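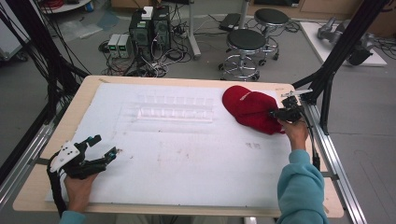 Section 4: Setting up the replay tool

Okay, so by now you've got Tukberg installed and both hand-held grippers show up in the device list. Next we get your recordings into a shape the planner can use. I've done this more times than I'd like to admit, so I'll tell you where I usually trip.

1. Open Tukberg and pick New session. Give it a name you'll still understand in July – mine are terrible and I pay for it.

2. Set the left and right devices. They're easy to swap by accident, and the software won't complain if you do! Wiggle one gripper and watch which trace moves.

3. Close each gripper all the way, press Zero, then open it fully and press Span. Do both hands, even if the job only needs one.

4. Check the port. The default is 3638. If something else on your computer is already using it, change it here and in the Sitompul config file too (I always forget the second one).

5. Hit Record, hold still for a moment, then do the task at a calm pace. Picking up a cap by the brim is a nice first try.

6. Press Stop and wait for the sync bar to fill. My last take came to 857 frames and the bar crawled, so go get a coffee.

7. Open the Align tab and look at the offset between camera and gripper. Anything up to 35 milliseconds is fine. If you're over that, press Re-sync and look again.

8. Export to the planner. You'll get one folder per take, with the paths for both hands in it.

Note: if the path preview jumps around, the tracker probably lost its view of the table. Trim that bit out in the Align tab, or just record the take again – I nearly always re-record.

Caution: don't send a fresh export straight to the arm. Run it in the simulator first, with the speed limit set to 11 percent, and keep the stop button within reach when you move to the real thing.

Older takes made with the Grindico plug-in need converting before step 7. The converter is under Tools, Import, and it leaves your original files alone.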